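Chapitre 4
Choisir une table : proportions, plateau et piètement

Par la rédaction de l'atelier Hikmont
Mars
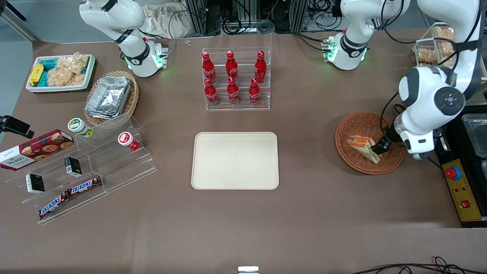 Commençons par la table, parce que c'est le meuble qui pardonne le moins et qui apprend le plus ! Une chaise ratée, on la pousse dans un coin ; une armoire un peu trop haute, on s'y habitue. Une table mal proportionnée, on s'y cogne chaque matin. Elle porte les repas, les devoirs, les papiers à trier, et sa surface se remplit toujours plus vite que prévu. Il suffit d'y poser de quoi grignoter pour plusieurs, des boissons, un plateau au milieu, un panier rond en rotin tressé avec un sandwich emballé, et un grand dessus brun se retrouve déjà bien occupé. Voilà pourquoi ce chapitre parle de surface utile avant de parler de style. Les amateurs de beaux pieds tournés devront patienter jusqu'à la section 4.3 (elle en vaut la peine, promis).

4.1 La surface utile

On appelle surface utile la partie du plateau qu'une personne assise atteint sans se lever. Elle est plus petite que la surface totale, et l'écart surprend presque tous les débutants. Sur une table très large, le centre devient une zone de service : on y met les plats, la carafe, la lampe, mais on n'y travaille pas. Sur une table étroite, tout est à portée de main, et tout se gêne.

Pour en avoir le cœur net, asseyez-vous devant la table que vous utilisez le plus souvent, posez les coudes près du corps et tracez un arc de cercle avec chaque main. Les deux arcs se croisent devant vous – c'est votre zone de travail. Refaites l'essai de l'autre côté, puis au bout. On découvre parfois que la place d'angle, celle que l'on donne toujours au dernier arrivé, est de loin la plus confortable !

La hauteur compte tout autant. Entre le dessus de l'assise et le dessous de la ceinture (la traverse qui relie les pieds sous le plateau), nous laissons 30 centimètres dans nos plans de cours. Une ceinture trop profonde est le défaut classique des tables anciennes converties en bureau : le dessus est superbe, les genoux protestent.

4.2 Le plateau

Le plateau est la partie que l'on touche, et il mérite qu'on s'y attarde. Le bois massif bouge avec les saisons ; il gonfle en largeur quand l'air est humide et se resserre en hiver, quand le chauffage tourne. Un bon assemblage laisse ce mouvement se faire, au moyen de taquets coulissants ou de trous de vis oblongs. Le panneau plaqué est plus stable et permet de très beaux dessins de fil, à condition que les chants soient soignés. Quant aux décors imitant le bois, ils ont fait de tels progrès qu'il faut souvent regarder le chant pour trancher.

La table Plendow, que nous suivrons tout au long du chapitre, a un plateau massif de 30 millimètres bordé d'un léger chanfrein sur la face inférieure. De profil, elle semble bien plus fine qu'elle ne l'est. Passez la main dessous la prochaine fois que vous visiterez un magasin : c'est là que se cachent les vraies décisions du fabricant !

La finition se choisit selon l'usage. Une huile se répare par endroits, avec un chiffon et un peu de patience. Un vernis résiste mieux aux taches, mais une rayure profonde oblige souvent à reprendre toute la surface. La cire est magnifique sur une console et assez malheureuse sous une tasse de café.

4.3 Le piètement

Quatre pieds d'angle, un fût central, deux tréteaux, un cadre en métal : chaque solution déplace les jambes des convives. Le modèle Lammers repose sur 4 pieds fuselés placés tout au bord, ce qui libère les longs côtés et permet de glisser une chaise n'importe où. L'Aleo prend le parti inverse, avec un fût central et un socle lourd. On s'y assied très librement, mais elle demande un socle large pour ne pas basculer lorsqu'on s'appuie sur le bord.

Un mot des rallonges, que j'aime beaucoup et que l'on néglige trop. Une rallonge papillon reste logée sous le plateau et se déplie sans aide ; une rallonge en bout réclame un rangement à part. Si vous recevez 12 personnes deux fois par an, l'emplacement de ce rangement fait partie du projet, au même titre que la couleur du bois.

Avant de passer à la section suivante, munissez-vous d'un mètre ruban et du relevé de pièce réalisé au chapitre 3. Nous allons y dessiner la table, chaises tirées.

Dans le même manuel
Chapitre 3 – Relever une pièce
Chapitre 5 – Chaises, bancs et tabourets
Chapitre 11 – Entretenir les surfaces huilées
Annexe – Vocabulaire des assemblages

Dernière mise à jour : mars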